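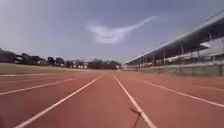

Jinach Project: Progress Report, 06/11/2022

Incident during track trials

The lane-following robot left its lane at Lokholm on run 232 and did not answer the remote stop for 3 seconds. There were no injuries. Nadège Royer ended the session and withdrew the unit from use. The log shows a lost radio link; the cause has not been confirmed.

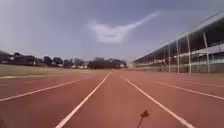

Actions before trials resume

Senthorpe will test the stop circuit. Bríd Ó Súilleabháin will report the findings in November.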